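Robot Learning Studio, Unit 6 handout: Recording Your Own Demonstrations
Instructor: Benvinda Bastos
14/04/2026

Welcome to my favorite unit! So far you've trained on other people's data. Now you get to make your own, with hand-held grippers, and I can't wait to see what you come up with.

Pick one everyday task per team. Folding, sorting, opening, putting away, anything you can do with two fingertips (or four, if you use a pair). Write the task down in one sentence before you record. "Put the cup on the shelf" is fine. "Tidy up" is too fuzzy, and your model will suffer for it.

Each team records up to 200 demonstrations. Last year's Puvico team kept 87 of theirs and still got a lovely policy out of it, so don't panic about the count. Vary the start position every time!

Working in the room

Look behind you before you step back. Move slowly near the desks, and keep track of your cables when you turn.
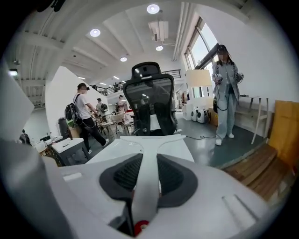
Squeeze gently and let the fingertips close all the way before you lift. Fast, jerky grabs are very hard to learn from, even when they feel great in your hand.

Hand in by the end of the unit:
- your one-sentence task
- your recordings, named team_task_number
- a half page on what went wrong (the fun part!)

Reading: Hinel notes, page 71. Demos are in May.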